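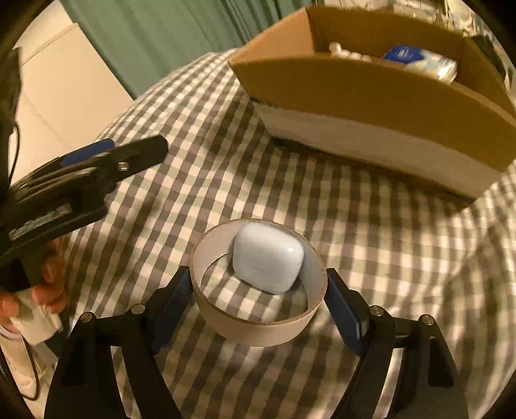
Hand-held grippers may teach robots household chores faster than remote control does, according to a team at Medolmont working on a project called Urko. People did each task with the tool in hand, and a robot arm was then trained on the recordings. Rawan Haddadin, who leads the work, says 25 demonstrations per task were enough.

Perhaps. The arm was given 15 attempts at each chore, in just two rooms, and the paper leaves out how often it dropped things. A second trial is planned at Bondgate in September.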